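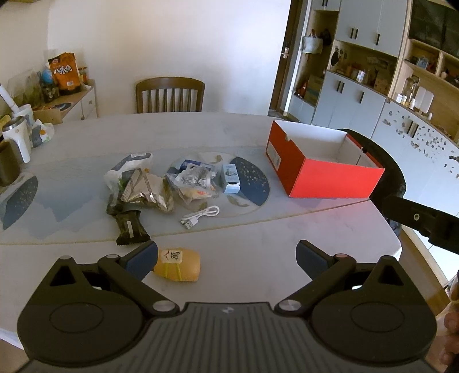 Snack pile, dining table, before sorting.

How do you keep loose snack packets off the dining table??

Posted in Home & Kitchen > Tidying

Ok so quick one, typing this on my break. Our dining table has turned into the snack drop zone. Everybody comes in, empties their pockets or a shopping bag onto the runner and walks off. Foil packets, little wrapped things, a bag of something half see-through, a carton. There's a fat yellow-orange one with 八萬 on the label, like the mahjong tile, which my mother in law thinks is hilarious and won't let me move. And then at dinner time I shove it all to one end and the runner goes crooked again.

Table is round at the end so there's no real corner to tuck a box into. Pale cover on it, sort of marbled, shows every crumb. I'd like to keep the runner out, it was a gift and I like the pattern. Kitchen cabinets are full. Already tried a big bowl, lasted 2 weeks, everything small sank to the bottom and got forgotten.

What do you all do? Don't want to spend a ton. Under 55 bucks if I have to buy something.

Finlay Rutherford

kettle_and_co
Bowl was the right idea, wrong shape. You want shallow. A tray with a low lip, long and narrow, sits right on the runner down the middle of the table. One layer only, when the tray is full nothing else comes in till something gets eaten.

What I'd do tonight:
- everything off the table, shake the runner out
- anything open gets clipped or finished. check cartons too, mine are always open at one end with one sad piece left in
- little wrapped ones go in a small cup at one end of the tray so they dont slide under the big packets
- flat foil packets stand up on edge like files, not lying down
- wipe the cover before the runner goes back on, crumbs under there will feel gritty forever

I have a Huvska tray, the long one. Nothing fancy but it lifts off in one go when we eat. That's the whole trick, really, one thing to move instead of twelve.

For the crooked runner, a strip of that rubbery shelf liner underneath. Cut it narrower than the runner so it doesnt show.

murph_upstairs
just eat them lol

3 kids here, no snack has ever stayed on a table long enough to be a problem

plainbaskets
Agree with the tray but I'd get it off the table completely. As long as there's a "place" for snacks on the table people will keep adding to the pile. We hung a fabric shoe organizer inside the hall closet, one pocket per kind. Sweet stuff low, salty stuff high, the see thru pockets mean you can find things. Was 2 of them at first, now down to one.

If a packet has writing you can't read, put a bit of masking tape on the back with what it is and when you bought it. Sounds fussy. Saved me from opening what I thought was candy and was some kind of dried fish. In my coffee break. At my desk.

Also puffy sealed packets, don't squash them in a drawer, they pop. Ask me how I know. And leave your mother in law's yellow one alone, give it its own pocket at the front, you will not win that.

Comments

Finlay Rutherford: thanks, went with the tray. Used an old baking sheet for now to see if it sticks. The yellow one is sitting next to it, not in it. Compromise.

dot.w: shelf liner works but peel it up now and then, mine left a waffle print on the vinyl cover. took ages to come out

kettle_and_co: oh good point, never had that on bare wood

sal_b: does the Womero one have handles? anyone?

Related
Table runner keeps sliding, what to put under it
Best clips for foil packets (not the Benedetti ones, they snap)
Drunilitz stacking bins, worth it or no
Getting crumbs out from under a table cover
Where do you keep guest candy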